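Online gallery won't show my client's album in the right order (and some photos look washed out)

Opened by: Valentina Farías
Product: Fatora galleries, family plan
Status: Solved, mostly

Hi all! I photograph families and the occasional small wedding, and I've been delivering through Fatora since June with barely a hiccup, so I'm really hoping this is me doing something silly. I uploaded a full family session last night (300 photos, all exported from my usual catalog) and two things went wrong at once.

First, the order. I renamed everything before export so the story runs from breakfast in the kitchen to the kids in the creek, and the gallery has the creek first, then a chunk of kitchen, then more creek. Second, the color. On my editing screen the skin tones are lovely and warm, and in the gallery they look like somebody left the prints in a sunny window. It isn't every photo either! The black and whites are fine, and so are the ones I edited on my old laptop.

What I've tried so far:

- Logged out and back in, different browser, same thing
- Deleted the gallery and uploaded it all over again (my internet is slow, this took forever)
- Looked at it on my phone, where the color is a bit better but the order is still a mess
- Turned off the "smart arrange" switch, which seemed to do nothing

My mom's album is due and she is a tougher client than any bride, so any help is appreciated.
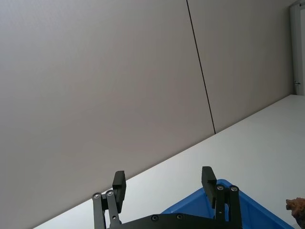 Nazareno Donati: Two separate problems, I think. For the order, the smart arrange switch only affects photos uploaded after you change it, so turning it off on an existing gallery won't move anything. Go to Sort, pick File name, then press Apply to all sets. For the color, check what color space you're exporting in. If it says ProPhoto or Adobe RGB, switch to sRGB and try a few files before you do the whole lot again.

Oh my goodness, the sort thing worked right away. I had picked File name before but never scrolled down far enough to see Apply to all sets, it's hiding under the watermark settings. Breakfast is back at breakfast. Thank you!!

Color is half better. You were right that my export was set to Adobe RGB. I must have changed it when I sent the lab order to Grelness for that big canvas and then forgot to change it back. I exported 2 test files in sRGB and put them in a hidden set, and one looks perfect and the other still looks flat. Same room, same light, same edit pasted across. I stared at them side by side until my tea went cold.

A few more details in case they help. Quality was at 100 for the first upload and I dropped it to 70 for the tests to save time, so maybe that matters? The flat one is a photo I'd sent out to the Benedetti plugin for a little skin cleanup and then brought back in. I hadn't thought of the plugin at all until I was typing this out.
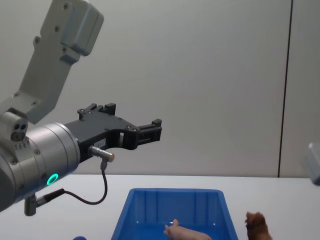

So I went digging in the plugin settings, and there it was. It saves its copies with its own color profile and there's a tiny box called "embed profile on save" that was not checked. I checked it, ran that same photo through again, exported in sRGB, and the warm tones came back! Quality made no difference that I could see, so I put it back up to 100.

For anyone who finds this with the same trouble, I ended up doing it like this:

1. Plugin: check "embed profile on save," then redo any photos that went through it before
2. Export: sRGB, file names starting with the sequence number
3. Gallery: smart arrange off before uploading, then Sort, File name, Apply to all sets
4. Look at a few of the retouched ones in a hidden set before sending the link

One thing is still odd. The cover photo goes back to the old washed-out version whenever I open the gallery in a private window. I replaced it twice.

Nazareno Donati: Covers are stored apart from the gallery photos and can take up to a day to refresh. If it's still wrong tomorrow, rename the file and set it again as a new cover.

Okay, I'll leave it alone and check in the morning. Going to redo the rest of the retouched ones tonight.

Update 09/12/2023: cover still wrong this morning, renamed it, set it again, and now it's right in both windows. Mom has her link and has already asked why there aren't more of the dog.

Related tickets
Client can't download full-size files from a shared link
Clavau preset pack missing after catalog update
Watermark shows on prints ordered through the gallery
Moving an album between two accounts (Gianni Zuccaro)

Contact support | © 2023 Fatora | Back to top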